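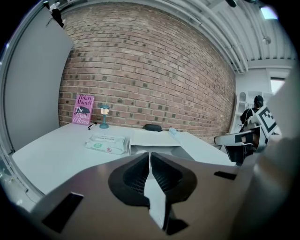

Hilary Mantel's The Giant O'Brien, up against the brick wall.

So Zovia is bringing in paid wifi on all its domestic flights from February and the press release calls it "free messaging for everyone". Read it again. Free messaging for the first 20 minutes.

After that it's $8 for the hour or $22 for the whole flight. Primholm to the coast is barely over an hour, so guess which one the sign-up page puts at the top.

Elie Hourani, their head of cabin product, told the travel trade that passengers had "asked for choice". Which passengers? I fly with them twice a month and have never been asked for anything except my boarding pass.

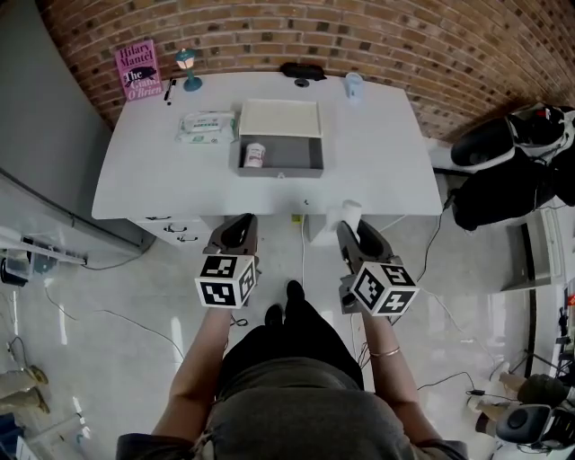
The other bit is the speed. "Fast enough to stream" is the claim, and the small print says speeds depend on "aircraft, route and demand". A full plane is demand. I'd like a number, please, and a refund if they don't hit it.

Maya Fakhoury was on one of the trial flights and says email loaded fine and video was hopeless past the first row or two of trying. Her words: "I paid for a spinning wheel."

I've written to Zovia to ask
— is the clock paused when the signal drops
— can one login cover a family
— do staff get told any of this

Got an auto-reply. Case number and a link to the same press release.

Maybe it'll be great. I'm taking a paperback and keeping my $22 until someone shows me a receipt for a refund.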